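Trokier (home-built robot)

17 October 2019
By the Fevwood wiki editors

Trokier is a two-armed tabletop robot designed to be built at home or in a small shared workshop. It was developed at Fevwood, a members' workshop in Pornuncombe, and its plans are free for anyone to copy, change and pass on. The robot is best known for its kitchen routines, above all the measuring and pouring of dry rice, a job that looks dull on paper and is wonderfully absorbing to watch.

Origins

The project began in February as an attempt to drive two arms from one secondhand desktop computer. The first version could stack blocks and not much else. Its builders wanted a task where both arms had to matter, and after trying string, playing cards and a very unlucky jar of buttons, they settled on rice. It is cheap, it sweeps up, and it shows every mistake. A pour that starts too fast leaves grains all over the table, and a jerky wrist can be heard from the next room!

Design

Each arm has five powered joints and ends in a two-fingered gripper. The upper links are cut from aluminum tube, and most of the smaller brackets come off a home 3D printer. The joints use hobby-grade servos with the stock gears swapped for metal ones, a change that added cost but ended a long run of stripped teeth. Control software is written in Python and fills 1551 lines, a figure the builders are rather proud of, having started with well over twice that.

The fingers went through more versions than any other part. Smooth tips let plastic cups slip during the tilt, and soft foam wore out within days. Ridged tips came next and stayed. They bite well on thin rims, both plastic and steel, and can be reprinted overnight.

The rice routine

In its standard form, the routine asks one arm to lift a cup of rice, carry it to a bowl and pour, while the other stays clear until it is needed. Speed is limited at the wrist, where a small change in angle makes a large difference to the flow. The builders keep the bowl in the same place for every run while tuning, then begin moving it once the pour is clean.
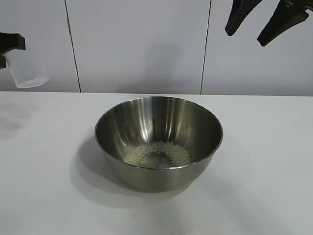
Uncooked rice in a steel mixing bowl, with both grippers above the table.

Later work turned to metal cookware. Shiny curved walls are hard going for cheap cameras — reflections bend and stretch across them, and the software can mistake a bright streak for a rim. The Căpraru branch of the code deals with this by comparing views from more than one camera before the fingers close. It also handles vessels lying on their sides, where the gripper has to come in level with the table and reach into the mouth.

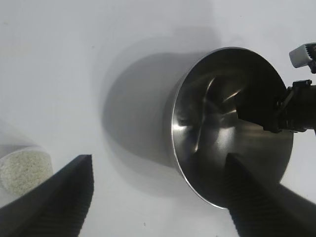 Pornuncombe's own build group takes a different view of the whole cookware effort, arguing on the project's discussion page that anyone starting out should stick with plastic tubs for the first few months, and that the Căpraru code is lovely work but far too fussy about lighting to be a sensible first install. The main project has since moved it to an optional download.

Building one

A full parts list is kept with the plans. The arms can be put together with ordinary hand tools, apart from the tube cutting, which calls for a saw with a good stop. Wiring is slower than it looks. The servo supply is rated well above what the arms draw in normal use, and the plans ask for a fuse on each side.

Calibration takes an evening at least. Each arm is moved by hand through a set of fixed poses while the software records the joint readings, and the result is saved to a plain text file that can be edited later. Builders working on a wobbly bench should brace it first — a loose table leg has ruined more calibrations than any fault in the code.

See also

Desktop robot arm
Parallel gripper
Shared workshop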